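4. Recording your first simulated run

By now you should have Brunar installed and the bedroom world loaded, so take a breath, because the fiddly part is behind you! In this section we'll record a short batch of episodes with the head view, the same way we did it for the Trinus comparison at our Tristunville lab.

4.1 Open the Viewer tab and choose Head View. Wait for the room to finish loading before you click anything else.

4.2 Set the random seed to 436. You're welcome to use your own later on, but please keep ours for this first run so that you can compare notes with us.

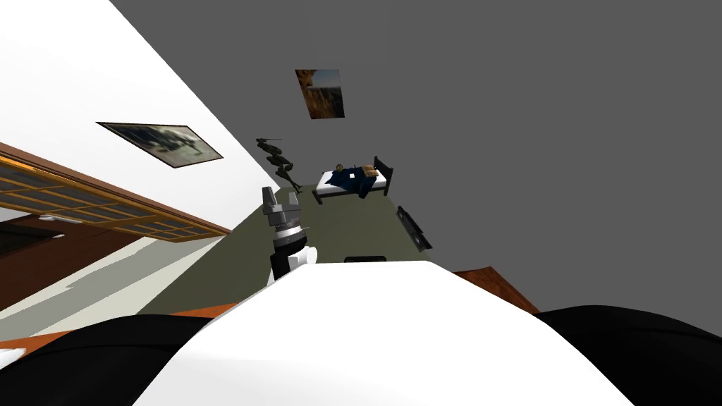 Figure 4-1. Head view with one arm raised, bed at the far side of the green floor.

4.3 Under Layout, switch on Shuffle Objects. This is the heart of the method: the policy is trained on many versions of one room, and we want it to cope when things come and go between episodes.

Note: Wall pictures, furniture and figures all count as objects here, and so does the person model. If you'd like a room with no person in it, clear the Include Person box first.
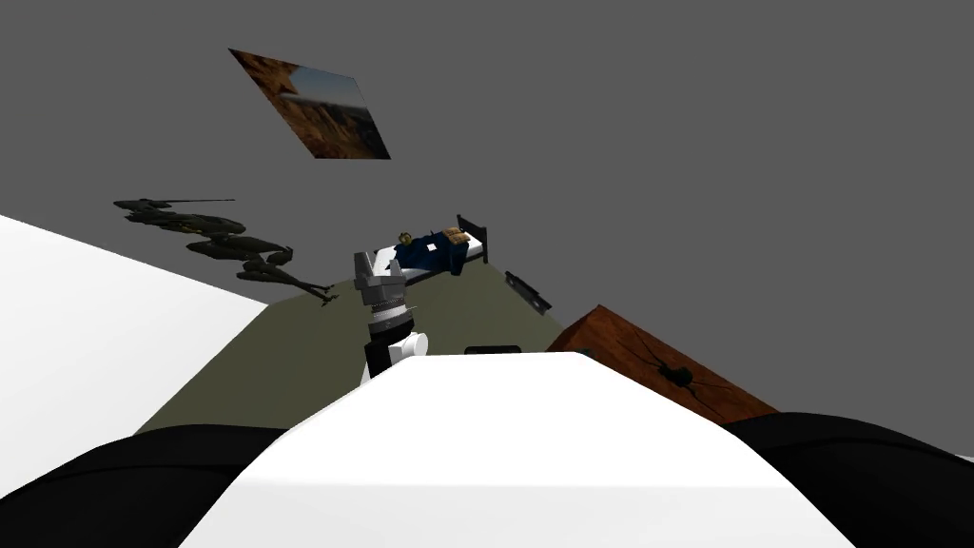 Figure 4-2. Layout with the person model lying on the bed under the blanket.

4.4 Leave the camera roll exactly as it loads. We know it's tempting to straighten the horizon (we tried it ourselves, more than once), but the Haddad baseline was trained on tilted views and your scores won't line up with it otherwise.

4.5 Set Episodes to 100 and Steps per Episode to 645, then press Record.

CAUTION: Don't change the seed while a batch is recording. The whole batch will have to be thrown out.

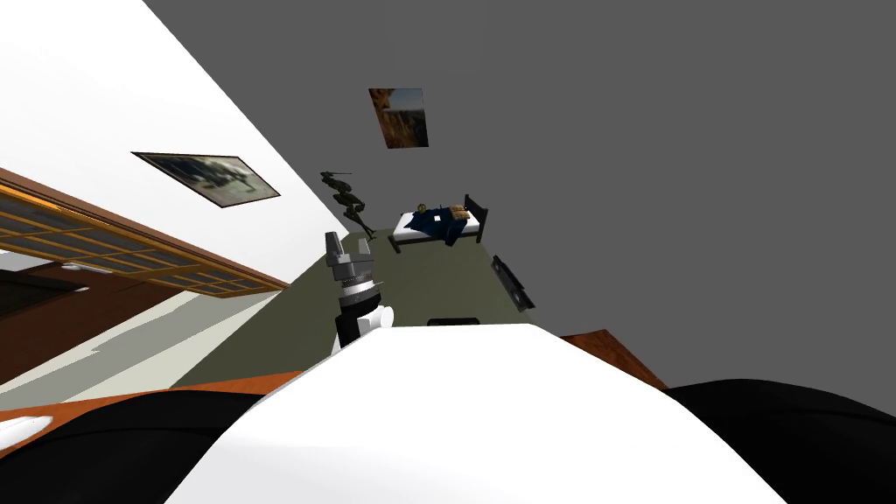
4.6 When the batch finishes, open the Episodes list and scrub through a few of them at your own pace. Mark any episode you aren't sure of with Hold, and it will stay out of training until you clear it. You can hold up to 50 in one batch.

4.7 Press Save Batch, then go on to Section 5 to start training.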